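Furkier Cold Galvanizing Spray, 18 oz
Sold singly or by the case

Reviewed for our shop catalog by Gorazd Angelovski
Page updated 10/4/19

We put off carrying zinc sprays for a long time. Most of them are gray paint with a little metal dust in the can and a lot of big talk on the label. Furkier asks more than we like for theirs, and we still think some of the claims on the can are a stretch. "Permanent protection" is one. No spray is permanent on a part that gets hit, dragged or shoveled out every day.

What you get is a flat gray coating that dries hard enough to handle in 40 minutes on a warm day. In a cold shop, plan on leaving it overnight, whatever the can says. It sticks well to bare, clean steel. It sticks badly to old paint, mill scale and anything with oil on it, and the maker's line about "minimal surface prep" should be ignored. Wire brush, degreaser, dry rag, then spray. 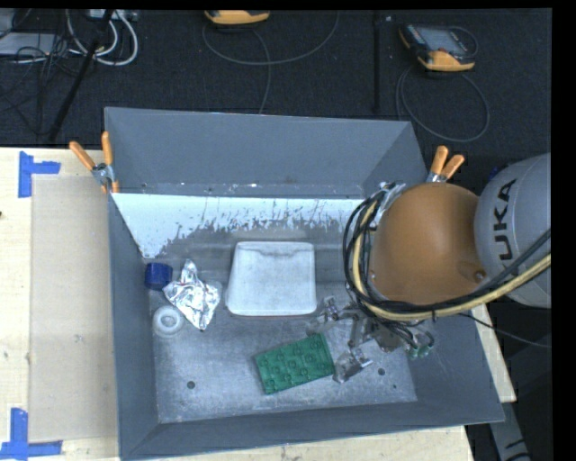 Coverage is the other place to be careful. Furkier gives a figure for one thin coat, and one thin coat is useless outdoors. We use three. Work out your can count on that basis and you won't be back here on Monday ordering more at full shipping.

We ran it against the Wemetti spray we already sell, on test plates left on the roof from March on. The Furkier plates had less rust at the scratches. On the flat areas we could not tell the two apart - and the Wemetti costs less. If you're touching up gate hinges or a trailer fender, buy the Wemetti. If you have welds and cut edges that stay damp, the extra money may be worth it.

Good for: weld seams, drilled holes, cut edges, fence hardware, brackets

Not for: anything that touches food or drinking water, exhaust parts, aluminum

Color: flat gray only. It will not match shiny new galvanized steel, and we've stopped believing the "bright" versions that say they do.

Nozzle: clogs. Turn the can over and clear it after each use. Spare nozzles come in packs of 5.

Shipping: ground only, no air. Orders over 100 cans leave from the Gadevach warehouse and take longer.

Returns: unopened cans only - we can't take back a half-used one, even if the nozzle quit. Write to us and we'll send a nozzle.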